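Cirthorpe Hall kitchen and playroom: my walk-round, 19 Jun 2026

Done by me, Chukwuemeka Etim, with the old checklist and a fresh biro. Comments as I went, so forgive the rambling!

1. Fire exits
Both clear. The back door sticks a bit at the bottom (it's been painted again), but a good shove does it.
Result: pass, plane the door.

2. Extinguishers and fire blanket
Pins in, tags in date. The blanket has gone up behind the tea towels again, so I've moved the tea towels.
Result: pass.

3. Floors
Carpet edge lifting by the store cupboard – I caught my toe on it, so that's going to the top of the list.
Result: fail, tape now and refit before October.

4. Tables and play food
No rough edges that I could feel, and the table legs all lock. Please keep pretend food well away from the real snacks, we've got some very keen little eaters.
Result: pass.

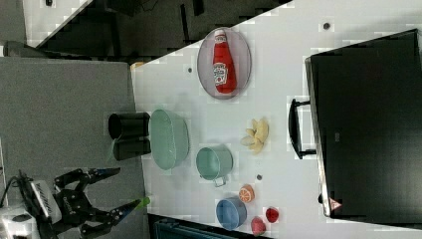
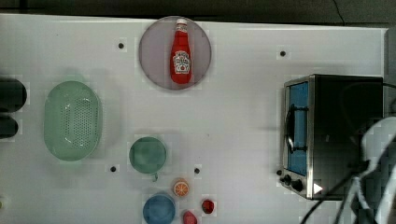
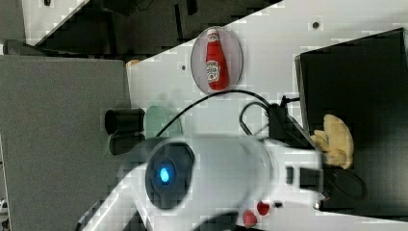
The ketchup bottle on the white table.

5. Hot water
Kitchen tap is fine. The one in the toilets runs hotter than I'd like for small hands, and I've rung Kavilis to come and look at the mixing valve.
Result: fail, sign up meanwhile.

6. First aid box
2 packs of plasters left, no eye wash. I'll pick some up on my way past the chemist.
Result: restock.

7. Meter reading
3,162. Nothing to do with safety, but I was in the cupboard anyway.

Next walk-round in October. Shout if you spot anything before then.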